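Reading the Sky in Skarkitz

Florian Schnyder has guided hikers above Skarkitz for many years, and in summer the first question he hears is always about thunder. "People ask me if it will rain," he says. "Rain is only water. I want them to ask about lightning."

Storms in the valley mostly build after lunch, so his groups leave at 6 in the morning and must be down from the ridge by 2 in the afternoon. The walk climbs 687 meters to the Makus hut, and the last part has no trees and no shelter.

I asked him what visitors do wrong. "They look at the phone forecast in the hotel and then never again," he says. "In the mountains you look up every ten minutes. When a white cloud grows tall like a cauliflower, I turn the group around, also if we are almost there. Some are angry with me. This is okay."

For those who are caught in the open, his advice is simple. Leave the ridge, stay away from single trees and metal fences, and keep distance between the members of the group. A small cave entrance is not a safe place, he warns, and neither is a tent.

The season starts in May, when snow can still lie on the north side. Schnyder then asks everybody to carry gloves, a dry shirt and a full bottle of water, and to call the hut the evening before they leave. 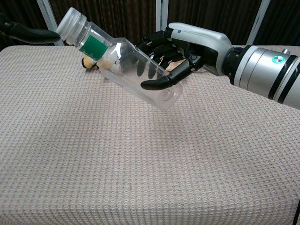
The hut keeper can tell you if the upper path is open, and she picks up the phone until late.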